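Minlow gets its big summer update, and the lighthouse is finally open

If you've been reading this newsletter for a while you'll know I have a soft spot for Minlow, the little island-keeping game from the two-person studio Wultivow. It came out quietly, it looked like a watercolour somebody had left on a windowsill, and it swallowed most of my winter. So I'm very pleased to say that the free update arrived in June, and it's a big one.

The headline is the lighthouse. Players have been walking past that locked door since launch, leaving flowers and fish on the step in case one of them was the key (I tried a turnip, more than once). Now you can go in. There are 296 steps to the lamp room, and you climb every one of them yourself, stopping on the landings to read letters from the old keeper. It sounds slow, and it is slow, and I loved it! The wind gets louder the higher you go, and by the last landing you can hardly hear your own footsteps.

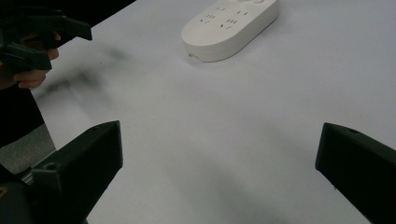
What else is new

Quite a lot. The harbour has a night market, the ferry runs to a second island called Plindimau, and you can at last move furniture without having to pick up everything sitting on top of it. Anyone who has rebuilt the same kitchen shelf jar by jar will understand why I cheered at that.

Plindimau is the part I keep going back to. It's smaller than the main island and much wetter, all reeds and plank paths, with a ferryman who'll only talk to you about eels. Chia-jung Tang wrote most of the dialogue there and it has a drier sense of humour than the rest of the game. There's a running argument between two neighbours over a goat that I won't spoil, except to say you should take the goat's side.

Fishing has been reworked as well. The old version asked you to tap in time with the float, which was fine on a controller and miserable on a trackpad. You now hold and release, and the line tells you by its sound when to let go. I turned the music off for a whole evening just to listen to it.

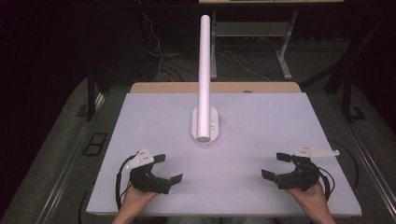
White pole on an oval base, with a gripper in each hand.

The price hasn't changed and the update is free for everybody who already has the game. Old saves carry over, though you'll need to sleep one night before the ferry appears at the jetty. If you're stuck staring at an empty timetable, go to bed!

Yu-ting Chuang, who does the programming and, by her own account, all of the swearing, answered a few of my questions by email. I asked whether the lighthouse had always been planned. "We built the door first," she wrote. "Then people wouldn't stop knocking on it." She says the room behind it was a plain grey box for ages and that the stairs went in very late, after a long disagreement over whether players should be allowed to skip them. They can, by the way. It's in the accessibility menu, along with larger text and an option to calm the camera sway on the boats.

I also asked about playing with friends, because half of you ask me. Up to 4 people can share an island now, on the same network or online. Kheri Laizer and I spent an afternoon on his, and in that time he planted a very tidy orchard and I fell off the pier.

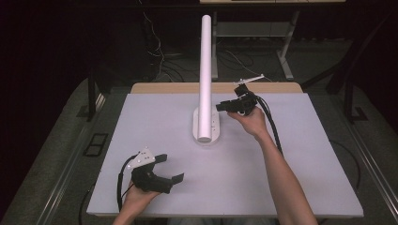
Shared islands keep going when the host logs off, as long as somebody else is still awake, and each visitor gets a chest that only they can open. My one grumble is the chat wheel, which has a cheerful wave and a cheerful bow and no way at all of saying "please stop watering that, it's a rock".

The music deserves a mention too. Reinhold Lindemann has added new pieces for the market and the marsh, mostly clarinet and something that sounds like a harmonium with a cold. The marsh theme changes with the tide, and if you stand on the long jetty at low water you get a version with hardly any notes in it.

There's a small patch on the way for the bug that makes hens float above the coop roof. Save a picture of yours before it lands, and send it in if it's a good one. Hui-mei Lo's are still up there in a perfect line, facing the sea.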